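We use cookies to remember your settings and to count visits. Accept all | Manage choices

Rules for soft pouches with a hand-held gripper - what do you write down?

Nuria Gallardo

Hello everybody. I coordinate a small group at Vomholm where people show tasks with hand-held grippers, and the recordings are later used for teaching an arm. Hard objects give us no trouble. With pouches every person has their own style: one squeezes the corner, another takes the whole middle, and when we check the recordings they do not agree with each other. I must write a one-page rule before November. At the moment it says only "hold the pouch firmly", and I know it is too poor. The container is always clear plastic on a white table, and this we cannot change. 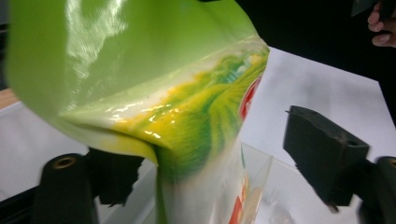 Green pouch held at the fold, clear container behind the lower end.

My questions are where the fingers should close, and whether worn foam pads are a reason to stop a session. Thank you in advance.

Terska

For the grip, choose one place and write it in words that leave no freedom. Ours is: "Close the fingers across the middle of the pouch, lower end hanging free, then wait one second before moving." The wait is important, as film slides a little when it is squeezed.

For the foam, yes, we stop. We look at the pads every 30 recordings and change both together, never only one. A ragged edge can catch on thin film and then the pouch does not let go at the same moment as the fingers open. We once had to throw away 112 recordings for this reason - it was a sad afternoon.

I would also add a line about light. Shiny film under a ceiling lamp gives a white stripe, and if the lamp is moved between sessions the stripe moves also. Mark the table position with tape.

Toom

just tell them to be gentle, works for us

Drisier

I agree with Terska about the pads, but I would not fix the number at 30. It depends on the material. Put "check at the start and after each break" and people will really do it.

One more point: write what to do after a bad grip. Our rule is to open, put the pouch down and begin again as a new recording. Before we had this, people corrected in the air, and 20 of the first 400 could not be used.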